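Chore automation (household and shop floor)

Chore automation is what I call the whole business of getting machines to do the small physical jobs people do with their hands all day, like folding, sorting, wiping, loading and putting part A onto part B. I keep this entry on my own little reference site, so it's written the way I talk, and I update it when I learn something. Last revised 20/02/2024.

The question everybody asks me is whether machines can do chores yet. My answer is that they can do some of them, slowly, in rooms where people have helped a lot. I know that's a bit of a letdown if you came for a yes (I was hoping for a yes too!), so the rest of the entry is about which ones, and what gets in the way.

What counts as a chore

I use the word loosely. A chore is any job that an ordinary adult can pick up in a few minutes of being shown, that involves touching things, and that changes a little every time you do it. Emptying a dishwasher is a chore. So is taking a molded part out of a bin and setting it where it belongs on a bigger part. Welding the same seam on the same car door all day is work, and robots have been great at it for ages, but the seam never moves, so I leave it out of this article.

Single-purpose machines are a gray area. A washing machine does a chore, sure, and so does a robot vacuum. I count them as half credit. The washing machine does the wet middle part and leaves you with the carrying, the sorting and the folding, and those are the parts I'd pay to get rid of.

Around the house

Floors are the success story. Flat, mostly dry, and if the machine misses a spot, you shrug. I have a vacuum called a Ranby that I bought in November, and it does the downstairs well enough that I've stopped thinking about it, apart from the bath mat, which it eats.

Laundry is much harder than it looks. A shirt has no fixed shape, so a machine has to work out where the collar is before it can do anything clever. I've watched a Flodby arm fold a hand towel and I was ridiculously excited, and then it took 6 tries to find the corner of a T-shirt and I went off to get a coffee. Towels are fairly doable. Fitted sheets, well, I can't do those either.

Dishes sit somewhere in between. Mugs and plates hold their shape, which helps, but they're shiny or see-through and they're stacked in ways that make no sense to anyone outside the family.

On the shop floor

You'd think a workshop would be easier than a kitchen, and in some ways it is. The parts are stiff, they're the same from one to the next, and there's usually a drawing somewhere that says how big everything is. The trouble is that shop parts have to fit. A towel folded an inch off is still a folded towel. A plate that's a hair off its hole is a part somebody has to take apart again.

Panel work is my favorite case for explaining this. You have a big stamped sheet with ribs and slots all over it, and a plastic piece that has windows and holes of its own, and a person looks at the two and more or less sees which way round things go. For a machine that's several jobs stuck together. It has to find the part, tell top from bottom, get hold of a thin rim, turn it, and lower it without scraping. Shiny metal makes it worse, as a lot of cameras get confused by glare, and if the table is shiny too then the panel and the table can look like one big bright mess.

My rule of thumb (mine alone, I've never seen it in a book) is that picking up is the easy third, turning is the middle third, and the last little bit of letting go in the right place is where your afternoon disappears.

The black plate in my picture lies slantwise over the ribbed aluminum panel, with the gripper down in the right-hand corner and the radio-style remote, the one with two antennas, near the far edge of the table. 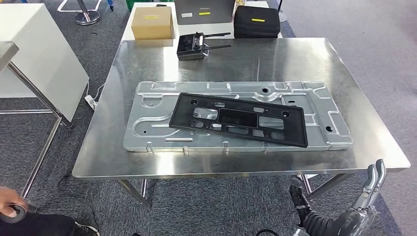 How people measure it

Badly, I'd say, and I include myself. The usual number is a success rate, so many good tries out of so many tries. The Sadowski log is the one I send people to, because they write down the failures properly. It has 3314 attempts at placing flat parts, and 962 of those are marked as finished with no human hand helping at any point. That's under a third, which sounds awful, but a lot of the rest got most of the way there and needed one nudge.

What a success rate leaves out is time, and who set the room up. If a person has to put the part back at the start of every try, that person is doing a chore as well! I'd love to see the minutes of human help written next to every number, and so far I've found 3 groups that do it.

Common mix-ups

Remote control versus doing it alone. A lot of the smoothest video you'll see has a person steering. There's nothing wrong with that, it's a normal way to teach a machine, but it tells you what the hands are capable of and very little about the brains. I always look for a line saying which it is.

Fast video. Check for a small "4x" or "10x" in the corner. I got caught by this more than once.

Fingers. People assume a hand with more fingers is better. For boxes and bottles a plain two-part pincher is often fine. Jointed fingers come into their own with thin edges and odd shapes, though they bring more joints to wear out.

So, yet?

For the house, floors yes, lawns mostly yes, towels if you're patient, and everything else no, or only as a demonstration. For the shop floor, moving and stacking yes, loose fitting sometimes, close fitting with mixed parts not without a person nearby. Gultum says its next gripper will handle thin plates without any special fixture, and I have a note to check on that when it ships. If you run one in your own shop, write to me with your numbers, including the bad ones, and I'll add them to the section on measuring.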